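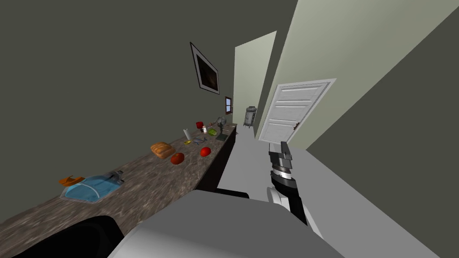
According to Róisín Mac Suibhne, the Surcombe lardy bun is "a plain dough made rich by patience", and no recipe that skips the second folding deserves the name. Her remark, made in a talk to the Putville Baking Circle, is often repeated in accounts of the bun, although bakers in Surcombe itself have not always agreed with it.

The Surcombe lardy bun is a sweet, layered yeast bun associated with the market town of Surcombe and the neighbouring village of Putville. It is made from white bread dough folded with lard, sugar and currants, and is baked in a deep tin so that the melted fat and sugar collect at the base and set as a dark, sticky crust. The bun is turned out upside down and is normally eaten warm, without butter.

Name

The word "lardy" refers to the fat used in the dough. In Putville the same bun is sold as a "foldover", a name that older residents apply only to those made without fruit. The spelling "lardie" appears on some shop bills but is no longer in general use.

History

The bun is thought to have begun as a means of using dough left over from the weekly bread baking. Lard was cheap and plentiful in households that kept a pig, while sugar and dried fruit were added for feast days and at the end of harvest. The earliest written recipe is found in a household book kept at Foley, a farm on the Putville road. It calls for the dough to be rolled "as long as the table will bear" and gives no oven temperature.

Commercial baking of the bun was for many years confined to two shops in Surcombe. The larger of these, Flornico, opened in the market square and sold lardy buns on Saturdays only. At its busiest it produced 508 in a single morning, a figure painted on a board above the counter. The shop changed hands twice and later moved to Foley Lane, where baking continues.

Interest in the bun had declined by the time Demetrio Tejada took over the bakery. He returned to the Foley recipe, replaced the vegetable fat then in use with lard, and began a series of evening classes in the shop's rear bakehouse. The classes were suspended for a time, and a printed version of the course was issued on 24 June 2020 for use at home. It sold 2,000 copies.

Preparation

A soft dough of strong white flour, yeast, salt and water is left to rise until doubled. It is then rolled into a long rectangle, and two thirds of the surface is dotted with lard and scattered with sugar and currants. The bare third is folded over the middle and the remaining third over that. The dough is given a quarter turn and the process repeated. A batch of 7 buns requires 200 grams of lard, divided equally between the foldings.

The buns are proved in the tin and baked until deep brown. They must be turned out promptly — the sugar hardens as it cools and will hold them fast. Some bakers spoon the syrup left in the tin back over the crust.

Variations

Putville foldovers are flatter and contain a little nutmeg. A version made with butter is offered by several tea rooms, although Mac Suibhne has described it as a different bun altogether. Mixed spice is common in home baking and is absent from the Foley recipe.

Local customs

A lardy bun fair is held in Surcombe each March. Entries are judged whole and then cut, with marks given for the evenness of the layers and the colour of the base. Buns entered by children are judged separately and may be made with bought dough.

See also

Dough cake
Harvest loaf
Putville foldover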